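Skomton Alerts Help Desk
Ticket 740: Police bulletin emails not reaching everyone, and some going out twice
Status: Resolved
Opened by: Shu-fen Ko, Brendby Crime Bulletin
Product: Skomton Alerts, mailing module
Priority: Normal (raised to High by support)

Opened, 8:12 a.m.

Good morning, and thank you in advance to whoever picks this up. I know I tend to go on a bit, so please bear with me, I would rather give you too much than have you write back for more.

I put together the Brendby crime bulletin, which goes out by email whenever the police department sends me a fresh batch of incident summaries. Car break-ins, stolen packages, the occasional request for witnesses, that sort of thing. We have 4,000 people signed up, which still amazes me, and they are quick to tell me when something is off. Well, this morning they were very quick!

Last night I sent a bulletin about the break-ins along the Gokstead side of the river, including a description of a pickup the detectives would like to find. The dashboard says "Sent" with the green check. When I open the details, though, it says 2,998 delivered. Nothing is listed as bounced and nothing is listed as waiting. The rest are just not there.

On top of that, a few readers wrote to say they got the same bulletin twice. One very sweet lady got it twice and thought there had been a second round of break-ins, so she slept with the hall light on. I felt terrible.

What I have tried so far:

Logged out and back in.
Cleared the browser history (my nephew walked me through that one over the phone).
Sent a test bulletin to my own two addresses. Both arrived within a minute.
Checked the spam folder on both. Nothing in there.
Did not press "Resend to all," because I was afraid the people who already have two would end up with three or four.

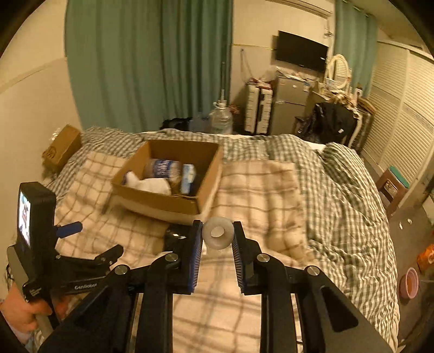

The part that worries me most is the timing. The department asked me to get this one out the same evening because the pickup had been seen twice near the Gokstead boat ramp, and folks over there are exactly the ones who say they got nothing. I can live with a late notice about a bake sale. I would like this one to get to people while it still matters.

I am at my desk until supper and I check my mail far too often, so write any time.

Warmly,
Shu-fen Ko

Support reply, 9:03 a.m.

Hi Shu-fen,

Thank you for such a thorough write-up, and you were right to leave "Resend to all" alone. It would have started over from the top of the list.

Could you tell us two things? First, are your readers sorted into groups by area? Second, did you change anything in the groups before last night's send? I have raised the priority on our end in the meantime, given what the bulletin is about.

Skomton Help Desk

Shu-fen Ko, 9:20 a.m.

Oh, thank you, that is a relief to hear about the button.

Yes, there are groups. I have 7 of them, one for each patrol area the department uses on its map. People pick their area when they sign up, and they can pick more than one if, say, they live in town but have a shop out by Gokstead.

And yes, I did change something, now that you ask, and I am a little embarrassed that I left it out. The department redrew its patrol areas in July. The old Gokstead area was split, with the upper half joined to Kan Street and the lower half standing by itself. I only got to it yesterday afternoon. I made a new group called Gokstead Lower, moved people into it, and renamed the old group Kan and Upper Gokstead. It took me most of the afternoon, and the soup I had on the stove paid the price.

I thought I had done it properly. The totals looked right when I finished. Do you think it could be that?
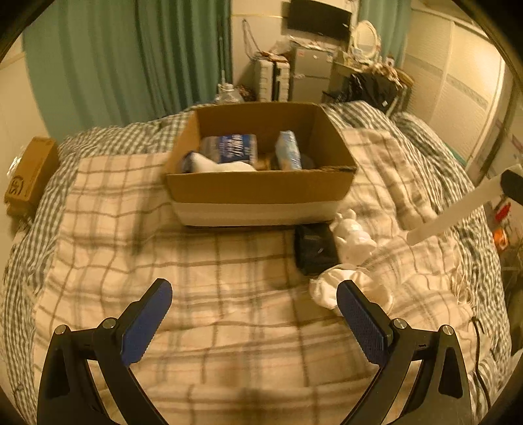 Open cardboard box on the plaid blanket, gingham duvet underneath.

I should also say that the readers with two copies all seem to be people with shops on Kan Street. I went back through their messages while I was typing this, and every one of them mentions a shop or a salon. I don't know if that helps, but it struck me as odd.

Shu-fen

Support reply, 10:41 a.m.

Hi Shu-fen,

That helps a great deal, and please don't be embarrassed. We found it thanks to what you just wrote.

When a group is renamed, Skomton keeps the old name in a saved copy of the list until the overnight refresh. Your bulletin went out before the refresh, so it was working from two versions of the list at once. Readers you had moved into Gokstead Lower were in a group the saved copy did not know about, and they were skipped. Readers who belonged to both the old Gokstead group and the Kan Street group were matched under the old name and again under the new one, so they got two copies.

The page should have warned you before letting you send. It did not, and I have written that up for our developers.

For now, please do this in order:

1. Open Groups and choose Refresh Saved Lists. Wait for the line at the top to say "Up to date."
2. Open last night's bulletin and choose Send to Undelivered Only. This is under More, at the far right.
3. Look at the preview count before you confirm. It should match the gap between your total and the delivered number.
4. Confirm, and leave the page open until the bar finishes.

Skomton Help Desk

Shu-fen Ko, 11:15 a.m.

I have done steps one through three and I am stopping to check with you before I press anything final. The top line says "Up to date" and the preview count matches the gap. I did the subtraction on paper and then again on the calculator.

My only question is whether I may change the first line before it goes. I would like to add a short note saying that this is last night's bulletin and there has been no new incident. I don't want anybody else sleeping with the light on.

Support reply, 11:22 a.m.

Yes, you can. Choose Edit Opening Note on the same page. It changes only the copies going out now, and the archived version stays as it was. Go ahead and confirm when you are ready.

Shu-fen Ko, 12:06 p.m.

It went! The bar took its time and I sat there with my hands folded like I was in church. The details page now shows 4,000 delivered. I have heard from three readers on the Gokstead side already, all of whom have it, and one of them says he has seen a truck like that parked behind the feed store. I gave him the detective's number from the bottom of the bulletin and asked him to call there directly, as I don't take tips myself.

I also wrote to the people with two copies to apologize and explain. The lady with the hall light wrote back that she is much easier in her mind and would like to know what kind of soup it was. (Barley.)

One last thing, for when your developers look at this. If the page could say somewhere that a renamed group needs a refresh, even in small print, that would save the next person a morning. I have put it on a sticky note on my monitor for myself, but other towns won't have my sticky note.

Thank you for your patience with me. You have been very kind.

Shu-fen

Support reply, 12:30 p.m.

Glad to hear it, Shu-fen. Your suggestion has been added to the developers' report and linked to this ticket, so you will get an email when it changes. I am marking this resolved. If a bulletin ever shows a gap like that again, reply here and the ticket will reopen with all of the history attached.

Skomton Help Desk

Ticket closed, 12:31 p.m.
Category: Mailing, saved lists
Workaround: Refresh Saved Lists after renaming or splitting a group, then send.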